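The Cup Game Comes Back to the Kitchen Table

Hiding a small thing under a cup and asking someone to find it is an old way to pass an evening. You don't need a board or batteries, and the rules take less than a minute to explain. In Toltside, where I live, the game has a regular night at the Noiphan, a coffee shop with long tables in the back. Last September they sold 76 tickets for it. I went for a month and then started playing at home.

The first thing I learned is that the cup matters less than what goes under it. Coins clatter and give themselves away. Foam balls roll off the table when you lift the cup. A small cube stays where you put it, and a bright one is easy to find again when it ends up on the floor.
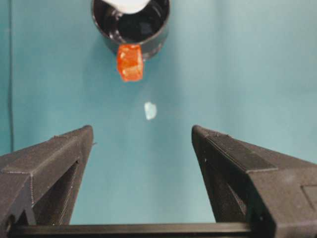
Regulars at the Noiphan play with whatever they have. I have seen sugar cubes, erasers and a thimble. The house set is sold under the name Moltalix, and it comes with a booklet of variations that I have never finished reading. Most people learn three or four of them and stop there.

Cloth is the second thing. On bare wood a cup scrapes, and you can follow it with your eyes shut. A plain cloth in one color takes most of the noise away. Fold lines are a nuisance, as a rim will catch on a crease in the middle of a slide. I iron mine on the wrong side and roll it up to store it.

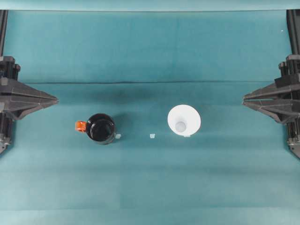 One reader wrote to say that ironing is a waste of time and that a damp towel laid over the cloth for an hour does the same job. The same letter argued for a heavier fabric, such as wool felt, with a weight of some kind at each corner. I tried the felt. It is quieter, but light cups drag on it and want to fall over.

Weight is something you have to settle for yourself. Start with what is in the cupboard and spend money later, if at all.
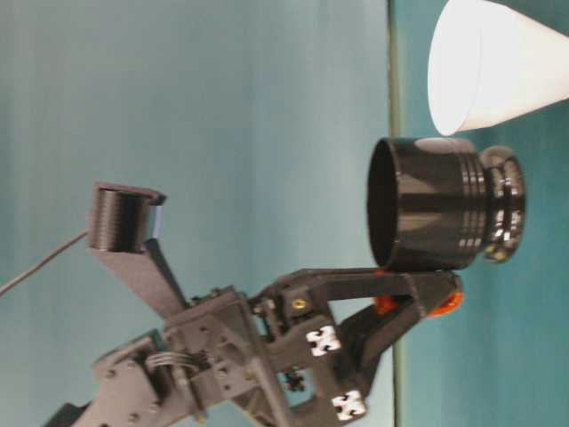 Picking Your Cups

Strict players want a matched set. Rostis, a shop two blocks from the Noiphan, sells heavy ones in threes, and they are good. I like a mixed table better for children, who can tell one cup from another and stay interested longer. Disposable cups are the cheapest choice, and a sleeve of 50 will last through a lot of birthdays.
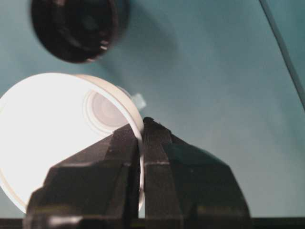
Practice should begin with the lift, before you try any sliding. Raise the cup straight up, let go of the idea of speed, and set it down again in the same spot. Do it with a light cup first. The white one shown on its side has a thin rim with a little light coming through it, and a rim like that calls for a gentle pinch. Once you can lift it cleanly, add the second cup, and leave the third for another evening.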